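I've been putting off the kitchen table for most of June. It's the first flat surface you meet coming in from the car, so whatever is in my hands lands there and stays. By last week we were eating dinner on our knees in the other room, and I decided that was enough.

The method isn't clever. I put the pink basin on the floor beside the table and anything that was plainly rubbish went into it. Wrappers, packets, bits of foam, ribbon off parcels. I find a basin easier than a bin bag because it stays open by itself and I can see if I've thrown out something I wanted. I gave myself 30 minutes with the timer on the stove and started at four in the afternoon.
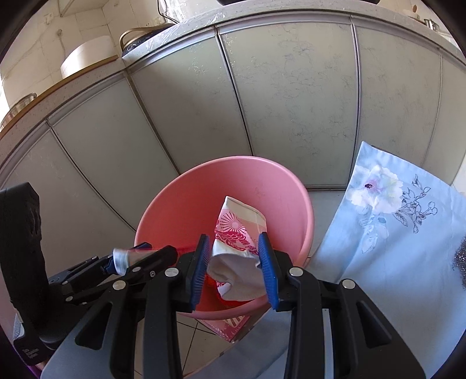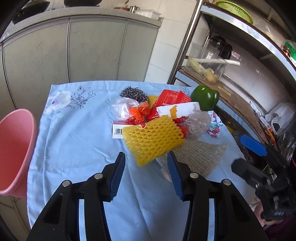 Packaging is most of the problem at our place. Fruit comes home in those foam net sleeves, every second thing is in a box, and I have a bad habit of keeping plastic bags in case they come in handy. They don't. I kept 2 this time, both clean and with a use already in mind, and the rest can go.

Food gets sorted separately. Capsicums go straight to the crisper, and I check inside every bag before I scrunch it up, having once thrown out a perfectly good head of garlic. Steel wool lives under the sink from now on, where I should have been keeping it all along.

Kenneth Swanson asked in the comments last month whether I wipe down a cloth or wash it. I wash it. Everything comes off, the cloth gets a shake out the back door, then it goes in on a cold cycle and dries on the line. I iron it if we're having people over.

Cardboard gets flattened and goes out with the recycling. The shop in Estwood used to take clean foam blocks but they've stopped, so those go in the general rubbish for now. If anyone in Illavik knows of somewhere that still takes them, leave me a note.

Next job is the pantry shelf.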